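### 4.2 End-effector comparison on grocery items

The second set of trials looked at how the choice of hand affected pick and place success when the arm controller was left unchanged. We ran two conditions. In the first, a multi-fingered hand was driven through the Bokinero retargeting layer, which maps the operator's finger positions to joint targets. In the second, the same operator inputs were reduced to a single open/close value, so that all fingers moved together. Arm motion was handled by the Geralby whole-body controller in both cases, with identical gains and joint limits.

Objects were packaged goods and small household items of the kind used in the earlier Dremembridge trials. Pick locations included counter, table and shelf surfaces at several heights (Figure 2). We did not fix object poses between attempts. Operators worked from the head camera view only, and an attempt was stopped if an object left the work surface or if the operator asked for a reset.

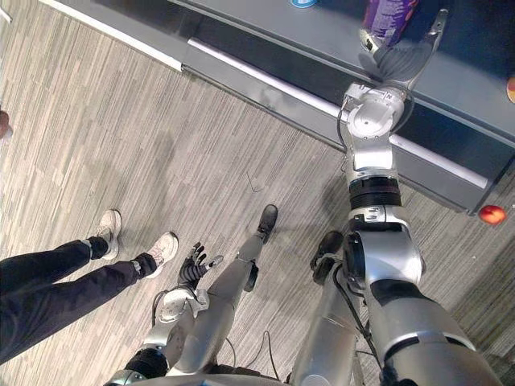
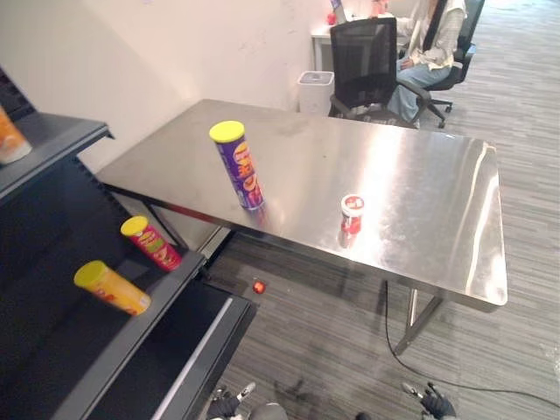

**Figure 2.** Head-level views from the trial area. Top: an arm reaching over the counter edge near a purple bag. Bottom: upright containers on the steel table, with chip canisters lying on the shelving at left.

We planned 1,000 attempts and kept 881 after removing those with dropped camera streams or controller faults. Of these, 613 ended with the object released inside the target area. Most failures fell into one of two groups. Tall canisters tended to tip when one finger made contact early, and this was more common in the single-value condition because the operator could not hold back the leading finger. Soft bags failed differently: the fingers closed on loose material near the top and the bag slid out during the lift.

Reaching across a counter was harder than reaching over a table of similar height. The elbow had to be raised to clear the edge, which left little range at the wrist, and operators often stepped the robot sideways before trying again. Cable slack at the wrist also needed attention. We rerouted it once early in the trials and made no further changes.

Judging depth from the head camera was the most common complaint in operator notes, particularly on polished steel, where reflections made the base of an object hard to find. Adding a wrist camera, as in the Cho configuration, may help with this and is left for later work.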